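Horticultural Trials Assistant (ornamentals), Clarnska trial grounds

Rotix Horticulture is seeking a full-time Trials Assistant for its ornamental plant trials at Clarnska. The position is open from the start of the coming season and is based entirely on site. Applications are invited from candidates with practical growing experience, whether gained in a commercial nursery, a public garden or a plant science program.

About the trial grounds

The Clarnska grounds evaluate hydrangeas, dahlias and hardy perennials submitted by breeders before commercial introduction. In the present cycle, 700 plants are under observation in open beds and in 6 unheated tunnels. Each entry is assessed over two growing seasons for vigor, flowering period, garden performance and susceptibility to leaf disease. Results are released to the submitting breeder at the close of the cycle and, with the breeder's consent, are published in the annual trial report.

Trial records are held in Wakent, the organization's own plant records system. Scores are entered on the day of assessment and may not be altered later without a written note. Familiarity with Wakent is not required, and training is given during the first month. 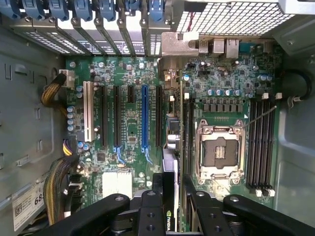
Motherboard and expansion slots in an open computer tower.

Principal duties

The Trials Assistant reports to the Head of Trials and will be expected to:

Propagate, pot on and plant out trial material according to the approved layout.
Label all entries and check labels against the bed plan after planting and again before each assessment.
Score flowering, habit and foliage health at two-week intervals from April until the first hard frost.
Collect leaf samples when disease is suspected and prepare them for the diagnostic laboratory.
Maintain irrigation lines in the tunnels and report faults the same day.
Enter all observations in Wakent and produce bed summaries on request.
Assist on the two annual open days, when breeders and growers are received at the grounds.

The work is carried out outdoors in most weather. Applicants should be able to lift 40 pounds and to kneel or stand for extended periods.

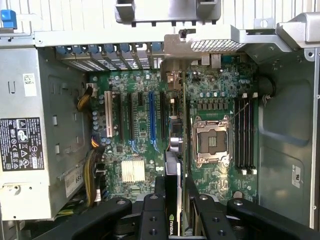 Weekend watering is shared among the growing staff on a rotation, and hours worked on weekends are returned as time off during the following two weeks. The assistant may also be asked to travel to the Imai satellite beds, where a smaller set of hydrangea entries is grown on heavier soil for comparison. A vehicle is provided for these visits.

Qualifications

Required: a certificate or associate degree in horticulture, or two full seasons of paid work in plant production; a valid driver's license; the ability to keep neat and complete written records; and sound knowledge of common pests and diseases of ornamental plants.

Preferred: experience with replicated field trials; a pesticide applicator license, or willingness to obtain one within the first year; and basic skill with spreadsheets.

Applicants who have a financial interest in any variety entered in the current cycle must declare it in the cover letter. Such an interest does not automatically exclude a candidate, but it will determine which beds the person may score.

Terms of employment

The appointment is for two years, with the possibility of renewal. Standard hours are 40 per week, rising to 50 per week during the main planting period, with overtime paid at the applicable rate. The position includes paid vacation, health coverage, work clothing and an annual allowance for approved courses. Housing is not provided. 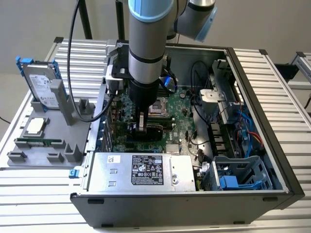

Head of Trials
Rotix Horticulture, Clarnska

How to apply

Applications should consist of a cover letter of no more than two pages, a resume and the contact details of two references, one of whom should have supervised the applicant's practical work. Please send all documents as a single file to the trials office and state "Trials Assistant, Clarnska" in the subject line. Applications on paper are also accepted at the front office during working hours.

Selected candidates will be invited to a half-day visit consisting of an interview, a short plant identification exercise and a walk through the beds. Reasonable travel costs within the state will be reimbursed upon presentation of receipts. Candidates who require an accommodation for any part of the visit should inform the trials office when accepting the invitation.

Rotix Horticulture is an equal opportunity employer.

Posted May 2023. The position will remain open until filled.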